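홈 | 살림노트 | 부엌 이야기 | 계절 저장식 | 방명록

분류: 계절 저장식 > 매실

처음 담그는 분을 위한 매실청 만들기

2019년 5월 30일

해마다 이맘때가 되면 시장 입구부터 초록빛 매실 자루가 쌓이기 시작하지요. 저는 그 풋풋한 냄새를 맡으면 그냥 지나치지를 못해서, 올해도 결국 양손 가득 들고 집에 왔답니다. 매실청은 어렵다고들 하시는데 손이 좀 갈 뿐이지 차근차근 따라 하시면 누구나 담글 수 있어요. 처음이신 분들은 욕심내지 마시고 6kg만 사 보세요. 한 식구가 일 년 동안 물에 타 마시고 반찬에도 넣기에 넉넉한 양이에요.

매실은 알이 단단하고 상처가 없는 것으로 고르세요. 저는 몇 년째 클레르노라 농원 것을 받아 쓰는데, 알이 고르고 향이 참 좋더라고요. 물론 동네 시장에서 직접 만져 보고 사시는 재미도 따로 있고요. 설탕은 매실과 같은 무게로 준비합니다. 흰 설탕을 쓰면 색이 맑고, 황설탕을 쓰면 빛깔이 조금 진해져요. 맛은 취향대로 가시면 됩니다.

집에 오면 먼저 큰 대야에 물을 받아 매실을 살살 흔들어 씻어 주세요. 식초를 조금 풀어서 20분 담가 두었다가 맑은 물에 여러 번 헹구면 개운합니다. 그다음 채반에 널어 물기를 말리는데, 이 과정을 절대 서두르지 마세요. 저는 처음 담그던 해에 마음이 급해서 덜 마른 것을 넣었다가 위쪽에 하얗게 곰팡이가 피어 한 통을 고스란히 버렸어요. 지금 생각해도 아까워요!

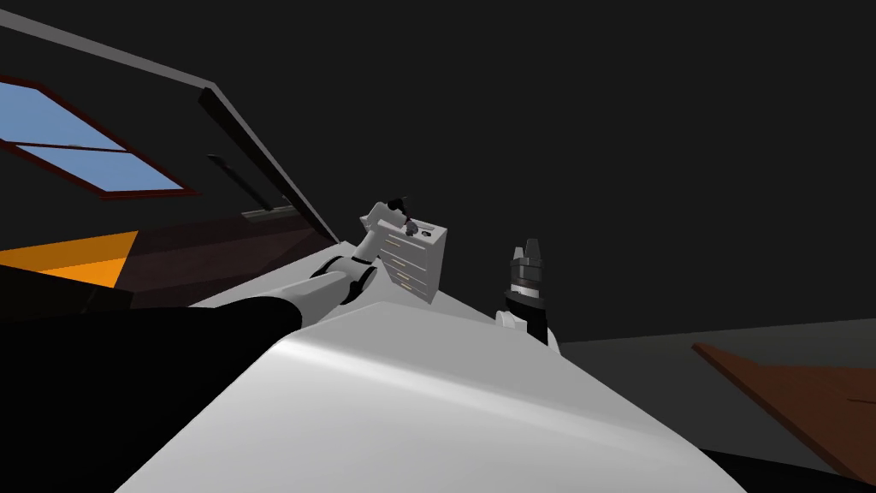
물기가 다 마르면 이쑤시개로 꼭지를 하나하나 떼어 냅니다. 꼭지가 남으면 쓴맛이 돌 수 있거든요. 지루한 일이라 저는 라디오를 틀어 놓고 식탁에 앉아서 천천히 해요. 그동안 유리병은 깨끗이 씻어 큰 냄비에 찬물과 함께 거꾸로 세우고, 약한 불에서 서서히 끓여 소독해 주세요. 끓는 물에 찬 병을 바로 넣으면 깨질 수 있으니 꼭 찬물부터예요. 꺼낸 병은 바로 세워서 안쪽까지 바싹 말립니다.

이제 병에 매실 한 켜, 설탕 한 켜를 번갈아 담으세요. 설탕을 200g쯤 남겨... 아니, 저는 딱 200g을 따로 덜어 두었다가 맨 위를 이불 덮듯 덮어 줘요. 병은 꽉 채우지 마시고 위쪽에 여유를 두셔야 나중에 넘치지 않습니다. 뚜껑도 처음에는 살짝만 닫아 가스가 빠지게 해 주시고요.

며칠 지나면 설탕이 바닥에 가라앉아요. 마른 나무 주걱으로 바닥까지 저어서 녹여 주시고, 설탕이 다 녹을 때까지 틈틈이 들여다봐 주세요. 매실이 위로 동동 떠오르면 한 번씩 눌러 주시면 좋습니다. 직사광선이 들지 않는 서늘한 곳이면 베란다든 다용도실이든 괜찮아요.

매실을 건지는 시기는 집집마다 다른데, 저는 100일을 꼬박 채우는 편이에요. 건진 뒤에는 체에 밭쳐 맑은 청만 병에 옮기고, 서늘한 데서 더 묵히면 맛이 한결 둥글어집니다. 건져 낸 매실은 과육을 발라 고추장에 무치면 밥도둑이 따로 없어요. 장아찌로 따로 담그는 법은 7월에 자세히 올려 드릴게요.

태그: 매실청, 매실 손질, 유리병 소독, 초여름 저장식

문의는 방명록에 남겨 주세요 | © 살림노트 | 맨 위로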